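Plaker grippers are up and running at the Dervishi workshop

Quick update from the back bench, for everybody who keeps asking how the gripper build is going. We have a pair! Two hand-held grippers, left and right, printed and bolted together and plugged in, and as of this month they both open and close when you ask them to. I've been calling the project Plaker since spring and I guess the name has stuck, so Plaker it is.

If you missed the earlier posts, the plan is pretty simple. You hold one in each hand, you do a small everyday job with them, and the recording of how they moved gets used later to teach a robot arm the same job. I don't own the arm yet (that's next year's money), but the hand-held part I could build at home and finish at the workshop, so that's where I started.

The printing took forever. I went through 5 versions of the fingers before I got a pair that didn't flex when you squeezed, and four of the handle, mostly my own fault for measuring my hand and nobody else's. The final left one weighs 406 grams on the kitchen scale with the cable off. I'd hoped for less. After a half hour of practice your wrists know all about it.

I had the big table to myself one evening in December and spent it on the first proper two-handed tries, going after a little bottle.
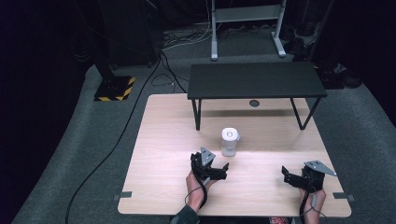
Both Plaker grippers at the table, with the white bottle between them.

The gray triangular plates on top are the markers, and they gave me more grief than everything else put together. My first batch came from Brarier and had a gloss to them that the tracking hated under our ceiling lights, so I sanded those down and then gave up and printed new ones. The second order of cable is with Sterkurier somewhere, and has been "out for delivery" for a while now. When it shows up I want to reroute the right side, where the cable hangs down and tugs a bit when I turn my hand over.

Next job is 60 recordings of the same simple move, picking up the bottle and setting it back down, before I change anything else. I keep wanting to skip ahead to something more fun - unscrewing a cap, say - but the tracking needs a boring baseline first, and I've already lost one weekend to skipping steps.

The print files for the handle and fingers are on the workshop's shared drive in the Plaker folder. Use the newest ones, please, the old fingers are still in there and they will snap on you. If anyone has smaller hands than mine and an hour to spare some evening, come by after 7 and try the grips. I have spare screws but not many, so bring M3s if you've got them.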